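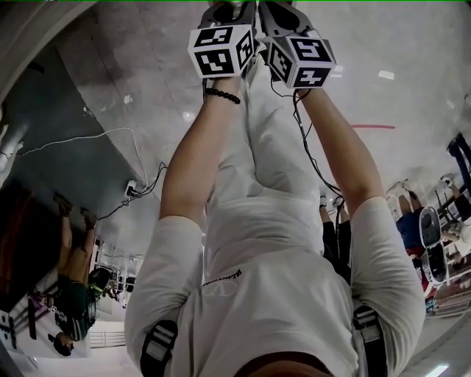

27/02/2024

The pose drift is finally behaving, and I am so pleased I could hug somebody! All last week Rhona and I argued over whether the trouble was in the tracking or in the way we line up the clocks, and she was right (of course she was), it was the clocks. So today we put the two hand-held grippers side by side at the start of every take, so that both marker cubes show at least a couple of faces to the head camera, and we hold them there before doing anything else. With that little pause in place, Ginderel matches the two hands to the head view so much better that 7 millimeters of error has come down to four, and Paraschiva ran the numbers again just to be sure I hadn't fooled myself.

We got through 100 takes before supper, and only eleven had to be thrown out, mostly my own fault for turning a wrist so far that the codes went out of sight. My shoulders are sore from the harness and I expect they'll complain all night. The policy trained on the old takes still fumbles the cups, poor thing, and I do wonder how much of that was bad timing all along. Paraschiva wants to retrain on the new set only. I'd sooner mix in the older Romeo recordings once we've fixed their clocks, and we went back and forth on it so long that my tea got cold. We'll try hers first.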